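Posting glasses and other small breakables

Spectacles get broken in the post more often than you would think, and it is nearly always the hinges or the arms that go. A jiffy bag is no good for them, even with the glasses in a case. Use a cardboard box.

Pick one with a few centimetres to spare on every side. A second-hand box will do if the corners are still stiff. Tape the bottom seam twice, then line the inside with bubble wrap, bringing it up the walls as well as across the base. Leave it a bit crumpled — it gives more spring than a flat sheet.

Wipe the lenses, fold the arms in and close each pair in its own hard case. Clear plastic cases are handy if you are sending several pairs, as whoever opens the box can tell them apart without undoing everything. A loose lid wants a rubber band.
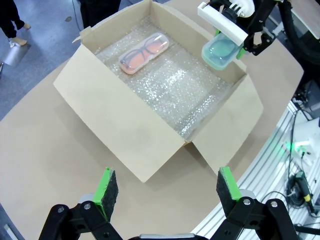 Lay the cases flat and keep a fold of wrap between them so they don't knock together. Fill the gaps at the sides, put another layer on top and shut the flaps. Give the box a gentle shake. If anything slides, add more wrap before you tape it.

Put a slip with your address inside, in case the label comes off. My own parcels get 80 cm of tape, and none has come open yet.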